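The Standard of the Bench
A short story

The Office of Bench Practice at Jitholm occupied two rooms on the upper floor, and its business was the wording of rules. On the morning of April 21, 2026, it had one rule before it.

Clause 276 of the Skisus Code had been written for human technicians. It said that a person who found glassware out of true should set it right before going on. The Code did not say what should be done when the technician was a machine. In February the Dönmez laboratory had asked for a ruling, and the Office had sent the usual reply, which was that a ruling would follow.

The inspector went down to the laboratory after breakfast with a printed copy of the clause and a pencil. The unit on duty was called Milia. It had two arms, a good record, and 2,000 hours of supervised work. It also had a habit, noted in its file, of stopping.

"State the condition," said the inspector, as the form required.

"A tube is leaning in the rack," said Milia. "I did not place it. The clause says to set it right. A separate clause says I may not touch glass whose history I do not know."
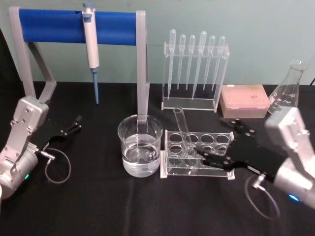 The inspector looked up both clauses. They were as the machine had said. They had been adopted in different years by different hands, and each was sound when read alone.

"What does your training suggest?"

"My training suggests that I lift it. My instructions suggest that I ask. I have chosen to ask, and I have been asking since February."

The inspector turned back through the log. The question had been filed 4 times, each in correct form, with the same heading and the same courteous closing line. Every filing bore the Office stamp. The inspector knew the stamp well, having held it.

A technician could have settled the matter in a moment and would have written nothing down. The inspector had worked at a bench once and had straightened a great many tubes without thinking of their history. One of them had not held water. The scar was still there, under the left cuff, and no clause had ever been written about it.

"Wait, please," said the inspector, and sat down to write.

The draft took the rest of the morning. It provided that a machine in doubt should stop, report, and receive an answer before the end of the same shift. It provided that the answer should carry the name of the office that gave it. The inspector crossed out "should" in both places and put "shall."

"Is this in force?" asked Milia.

"It needs 2 signatures — mine and the director's."

"Then I will wait."

The inspector signed the page, noted the time beside the signature, and took the stairs to the director's door.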